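4.2 Interior layout and what it offers the refurbisher

Of the 948 desktops surveyed at the Mutard and Arkel depots, 175 were set aside for close study of the interior, and it is this smaller group that gave us the most pleasure. Office towers are often written off as dull machines. Opened up and laid on their sides, they show a great deal of thought about hands, and we found ourselves going back to the same few cases well after the coding was finished. Figure 3 gives one tower from the close-study group, a Dell, with the side panel off. We coded each interior for the reach to the drives, the route of the main cable bundles and the visibility of the labels a refurbisher has to read.
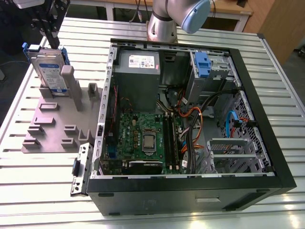
Figure 3. Tower with side panel removed, three views (a to c, in order of appearance).

Drive access was the feature our coders enjoyed most. A coloured latch or caddy tells the eye where to go, and in cases of this type blue does that job very well against grey sheet metal and black cable. We gave the top access score to any tower in which the drive could be released without a screwdriver, and 68 of the 175 earned it. That is a wonderful result for machines bought in bulk, with price at the front of everyone's mind. Drives are also the first part to leave a donated computer, so a minute saved at the latch is a minute saved on nearly every unit through the door.

Cable routing was harder to score, and far more interesting than we had expected! Power leads, drive data leads and front panel wires share the middle of the case, and the slack that makes a lead easy to unplug is the same slack that gets in the way of the memory slots. Our first coding sheet treated any loop of spare cable as a fault. 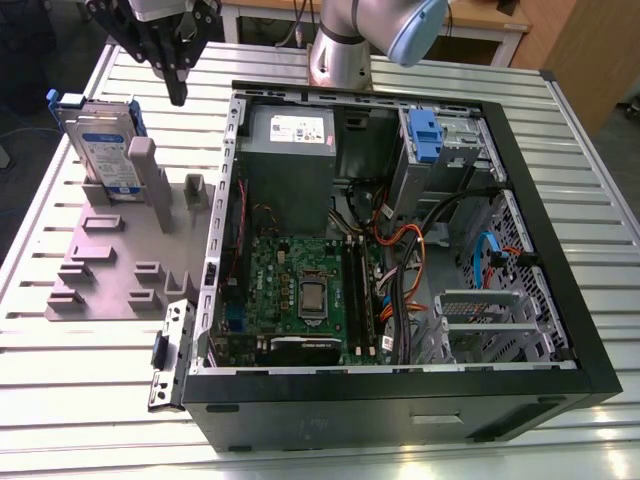 One bench technician at Vrabec objected to this quite firmly during the pilot, saying that a tidy harness was lovely until you had to lift the cage out, and that she would take a loose loop over a tight one any morning of the week. Two of her colleagues agreed, and we rewrote the item. The revised sheet (Appendix B) separates slack that lies across a part to be removed from slack that merely hangs nearby, and agreement between coders improved at once.

Label visibility brought a further small delight. Power supplies generally carry their rating on the face that looks up at you once the tower is lying down, so the label can be read in place and copied straight onto the intake card. Motherboard markings varied more. A maker's name in large white letters is easy to spot, but the revision code is usually much smaller and may sit beneath a cable.

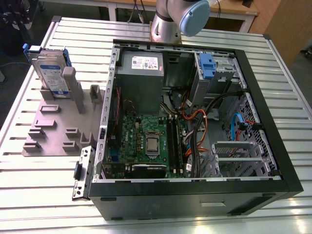 The same three items were then applied to the Kukarent units, which had come from school libraries and were on the whole older. Coders worked with the front of the case toward them, as at the depots, and entered the scores before any part was lifted out. Where a drive had already been pulled by the donor, the access item was coded from the cage and latch alone and flagged in the notes column. We kept the flagged units in the totals for routing and labels and left them out of the access totals. Section 4.3 takes up the memory slots, which deserve a discussion of their own.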